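4.3 What counts as a sorted medicine supply

Much of the earlier work on household medicine storage takes for granted that people who keep their pills in good order make fewer mistakes with them. We went into the Merham study sharing that assumption, and we are less sure of it now. The claim rests largely on self-report: people are asked whether their medicines are "organized," they answer yes or no, and the answer is set against whatever trouble they can remember having. A person who has had trouble is likely to say the shelf was a mess. A person who has had none is likely to say it was fine. It would be odd if the two answers did not line up.

The Stustard checklist was meant to get around this by replacing the yes-or-no question with 22 items that a visitor scores on sight. It is a better tool than what came before, and we use it in this paper, but its scoring carries a view of tidiness that deserves more doubt than it has received. Eleven of its points can be gained simply by putting things inside other things. A household that sweeps every bottle into one basket scores well. A household that leaves the same bottles standing apart on a counter, where each one can be picked up and read, scores badly. Whether the first household finds the right bottle sooner is a question the checklist does not ask.

We received usable records from 201 households. One further household returned its forms with the storage section blank, and we have left it out of the tables, although its answers on disposal are kept in Section 5. Visits ended in June. Each record has a checklist score, a short interview, and a timed search in which the person was asked to find two named items from their own supply.

The link between checklist score and search time was weak. We do not want to make too much of this, as a weak link in a sample of this size can mean several things, including poor timing on our part. Still, it is hard to square with the confident advice in the Vamora leaflet, which tells readers that a container for everything "halves the time spent looking." We could find no measurement behind that sentence, in the leaflet or in the sources it lists.

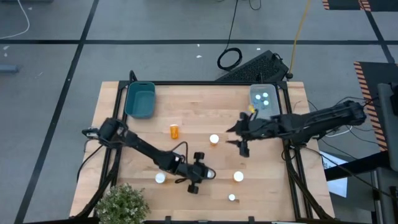
Figure 2. Bottles and open containers on a wooden tabletop.

Color is the cue that people mention first when asked how they find a bottle, and we think its value has been overstated. The usual story is that the amber or orange bottle is the prescription and the white one came off a store shelf, so that a glance is enough. This works for exactly as long as there is one orange bottle. From above, as in Figure 2, even that much help is uneven: the upright orange bottle is easy to pick out, while the white bottle near the middle of the table shows mostly its cap, with only a faint amber body under it. The orange bottle has a white cap as well. Anyone looking down into a drawer or a deep basket has this view and no other, and a cap is a poor guide to what is under it. Several of our participants had worked this out for themselves and wrote on the caps with a marker. The checklist gives no credit for it, and in one version of the scoring notes it is treated as damage to the packaging.

A similar problem affects the advice on containers. The leaflet recommends clear boxes on the grounds that the contents can be seen. Clear sides help when the box is at eye level and holds few things. They help much less when the box is lidless and viewed from above, where a clear box and a solid bin are open to the eye in the same way. The clear box in Figure 2 has small white caps in it along with bits of blue and something small and yellow, and seeing them plainly does not tell us what they are for. Being able to see a thing and knowing what it is are separate matters, and the literature tends to slide from one to the other without marking the step.

Loose caps deserve a word of their own. They turned up in the records more often than we had planned for, and we had no code for them at the start. People gave us different accounts: kept as spares, kept for a child's craft box, never thrown out. We are wary of reading carelessness into any of these. A cap kept on purpose and a cap left behind look alike to a visitor with a checklist, and the Stustard items simply mark both as "parts separated." We added a second code, filled in only from the interview, and the two codes disagreed often enough that we stopped using the first by itself.

None of this shows that containers are useless. Buzatu, the smaller pilot that came before Merham, reported that people with two open tubs, one for daily items and one for the rest, were pleased with the arrangement and kept it up. We have no reason to doubt that they were pleased. But the pilot supplied the tubs, set them up during the visit, and came back to ask whether they were liked – a design that leaves polite people little room to say no. The follow-up was also short. A system that lasts for a few weeks under the eye of a friendly visitor may not last through a change of prescription, when the daily tub has to be sorted again by someone who did not choose the rule in the first place.

What we would accept as evidence is fairly modest. Searches should be timed before and after a change in storage, in the same household, with the person's own bottles and without the visitor doing the sorting. Wrong picks should be recorded along with slow ones. The timing should be repeated after at least one change in the supply. Our own data meet the first part of this only in a small subset, described in the next section, and we treat the results there as a reason to look further.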